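The chairs finally fold (and I'm a little in love)

Okay, I know a post about office chairs isn't what most of you come here for, but I have been waiting to write this one since the lease was signed, so bear with me or skip to the soup recipe next week.

The upstairs room at Stedden is small. When we took it on I had big dreams of evening classes, a writing group, maybe a monthly map-drawing session, and then I stood in the doorway with a tape measure and saw how far a normal chair sticks out when you park it against a wall. Twelve normal chairs and you've got no room left for people to walk in! For the first few months we hauled folding chairs up from the basement every single time, the clanky kind that pinch your thumb, and hauled them back down at 9:30 at night. My back still has opinions.

So when Karkmont closed down its old training office and put the furniture up for sale, I went over there on my lunch hour and sat on everything. I mean everything. And in the last room were the nesting chairs: black, on casters, thick rounded cushion, arms on both sides. I sat down and stayed down for quite a while.

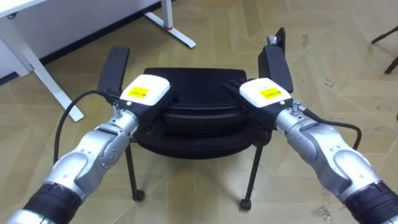
The cushion that sold me on the whole idea.

I paid 495 dollars for the lot and felt like I'd robbed a bank. Getting them home took 2 trips in a borrowed van, with every blanket we own stuffed between the frames, and they rolled around back there like marbles anyway.

Now for the good part, the folding! The seat tips up against the back, and then the chairs are supposed to slide into each other like shopping carts. I'd never owned a chair that did this and I must have flipped that first one up and down for ten minutes. What I love is how much floor you get back. With the seat down, a chair owns its whole square of the room. With the seat up it turns into a slim upright thing you can push along with one hand, and you suddenly remember you have a floor, and that the floor needs sweeping.

A few things I've learned by doing them wrong. Clear the seat before you flip it (goodbye, favorite mug). Start your row from the wall and work outward. Push from behind, low down if you can, so the casters all point the same way before the next chair arrives. And don't try to nest them with jackets hanging on the backs, it looks like it'll work and then everything is stuck and somebody's sleeve is in a wheel.

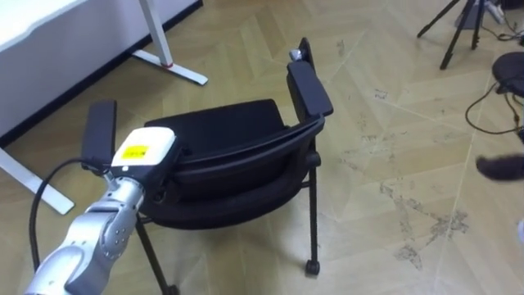

Chiến Bạch wrote in the comments on my last post: We had the same kind at our old library, and the trick is to do the wheels first. Tip each chair over, pull the hair and thread out of the casters with tweezers, then give them a tiny bit of dry lubricant. Ours went from dragging to gliding in one afternoon. Also, fold your tablets down before you nest, or you'll scratch the next chair in line!

Chiến, you were so right about the wheels. I spent Wednesday evening on the floor with tweezers and a podcast and I will spare you the details of what came out. There was carpet fuzz in there from an office that, as far as I know, hasn't had carpet in years. The difference is huge. I gave one chair a gentle shove afterward and it sailed clear over to the door.

I also tried two fabric cleaners on the backs. Ham is the foamy one and smells like a swimming pool, but it lifted the dusty gray look right off. Ulow is milder and takes longer, and I think I'd pick it for anything you sit on with bare legs. Test a hidden spot first, obviously. I did not, and got lucky.
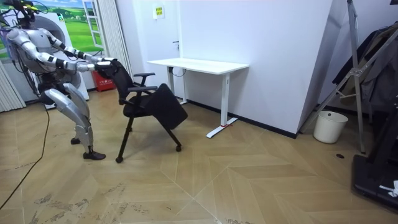
Writing surfaces were the thing I worried about most, because I really don't want to buy tables. The writing group scribbles for an hour straight, and balancing a notebook on your knee gets old fast. That's why I'm so happy about the tablet arms. The black board hangs down at the side of the chair when you don't need it, so you can still get in and out like a normal person, and it's big enough for a notebook if you keep your coffee somewhere else. The white standing desk can stay back against the wall by the door, where I'd like to put the sign-in sheet and the cookies.

Left-handed people, I hear you already. The tablet is on the right and I don't have a fix yet. My plan is to put a couple of lap boards in the cupboard and see if they get used. If you've got a better idea, please tell me, I'd love to get this sorted before the writing group comes back in December.

Next job is the felt strip along the wall, so the back row stops leaving marks on the paint. I've got 80 inches of it left over from the hallway bench and I'm hoping that's enough for the short side at least. More on that when I've found the good scissors.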